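Food Technology project report, handed in 2018-11-14

# Does resting the dough really make a better shortbread?
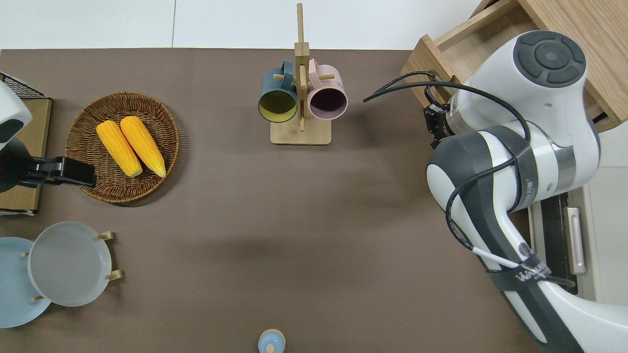

*The mug tree on the brown table.*

I picked shortbread for my project mainly for the reason that I eat a lot of it, and also my gran's always came out with crisp, straight edges while mine slumped into puddles. I wanted to find out if chilling the dough was worth the wait or if it was one of those things recipes say out of habit. (I was secretly hoping for habit. I'm not patient.)

## What I planned

My first idea was far too big. I was going to test butter, sugar, flour AND resting time, and my teacher wrote "pick one!" in the margin, so resting time it was. Everything else stayed the same in each batch: plain flour, caster sugar, salted butter and a pinch of ground rice for crunch. I used Bimetti butter all the way through as it was on offer at the Nulis shop at the end of our road, and I bought the lot in one go so I wouldn't end up swapping brands halfway.

I made 5 batches:

- A: straight into the oven
- B: rested on the worktop for an hour
- C: chilled for an hour
- D: chilled overnight
- E: chilled for 2 nights

## Making them

Rub the butter into the flour, stir in the sugar and ground rice, then squash it together with your hands until it stops being crumbs. That bit takes ages and you think you've gone wrong, but keep going! I rolled each batch between two sheets of baking paper and used the same round cutter every time.

Batch E nearly didn't happen. It had gone so hard in the fridge that it cracked all over when I rolled it, and I had to let it soften before I could try again. I should have written down how long I left it and I didn't, so that's a hole in my results.

The oven was the other headache. Ours runs hot on the left, so I turned the tray halfway through baking. I only started doing that from batch B, which is a bit unfair on A, and I'd go back and redo it if I had the butter.

## Tasting

I gave out score sheets at the Fuvow Street youth club and got 23 filled in. People marked shape, crunch and taste. I tried to keep the batches secret by using letters on paper plates, but one table worked out that A was "the wonky one" pretty fast.

Shape was the clear one. A spread the most and B wasn't much better, C kept its edges, and D was the neatest of the lot. E had nice sharp sides but little cracks on top from all the rolling trouble.

Taste was much closer than I expected. D came first, then C, and several people wrote that they couldn't tell those apart. One sheet just said "more please", so I couldn't use it for much.

## What I think now

Chilling helps the shape a lot and the taste a little. An hour in the fridge gets you most of the way, and I'd only do overnight if it was for a present or a cake stall. Two nights is a waste of fridge space, plus it makes the rolling horrible.

If I did it again I'd weigh each biscuit, measure across it before and after baking, and buy a cheap oven thermometer. I'd also like to try it with half rice flour, which a recipe leaflet from the Ruangrit bakery suggests for a sandier bite. I'm saving that one for January, when everyone has finished with mince pies.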